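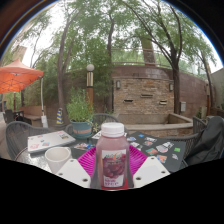 4. Site Rules for Outdoor Collection

The rules in Section 3 were written for rooms with fixed lighting, a flat floor and a bench that had been cleared beforehand. Patios and courtyards broke several of them within the first sessions. This section gives the rules we now use outdoors with the hand-held gripper, and notes where they differ from the indoor set. They apply to all sites in the Skirnia collection from April onward.

4.1 Objects and surfaces

Drink containers must be plastic or paper and must be closed if they hold liquid. Glass containers are not allowed on hard paving, even when the operator is seated. We considered asking for water only, but colored drinks are common on real tables and we did not want to lose them. Labels stay on. An operator may not peel, cover or turn a label to hide it, except where it carries a name or an address.

Glass and metal tabletops are both accepted. The indoor rule asked for a matte cloth over any reflective surface. We dropped it outdoors after reviewing 113 recordings, where the cloth moved in the wind in 14 of them and ended up inside the jaws in two. Reflections are now logged as a site condition and are no longer a reason to reject a recording.

4.2 Personal items

The indoor rules say that personal items must be removed from the work surface. Outdoors this was followed poorly – people had nowhere else to put their things. The current rule allows closed laptops, bags and clothing to stay in view under the following conditions:

Laptops are shut before recording starts and stay shut until it ends.
Phones are placed face down or put away.
Badges, mail and anything with a printed name are removed.
Bags and jackets may not hang over the path of the gripper.

Stickers on laptop lids are permitted. The reviewer checks them for names and contact details at the same time as other printed matter.

4.3 Grasping and lifting

Before a lift, the operator brings the jaws to either side of the object and holds still long enough for the start of the grasp to be marked. The object is then closed on and raised without a pause. A bottle should be kept upright throughout unless the task sheet calls for pouring or laying down. Figure 2 gives a case from the patio site in which the bottle is upright between the fingers and the table fills the left side of the view.
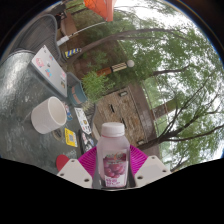

Figure 2. Plastic bottle held between the gripper fingers at the patio site. A white cup lies on its side on the table.

Light objects that fall over during a session are left as they are. Operators at the Ustberg site used to set them straight between lifts, and the small corrections were hard to separate from task motion afterward. An object is picked up only if it has left the table or could be stepped on.

The camera may tilt with the wrist. We do not require a level horizon, and reviewers should not mark a recording down for sky or tree cover. The limit is that the jaws and the held object stay in view from first contact to release.

4.4 Review

Each outdoor recording is checked against Sections 4.1 to 4.3 by one reviewer who was not present at the site. In a trial of 130 recordings, 5 were rejected under these rules, all for printed names left in view. The Fener site had used the indoor rules until then and adopted the new ones without changes to its task sheets.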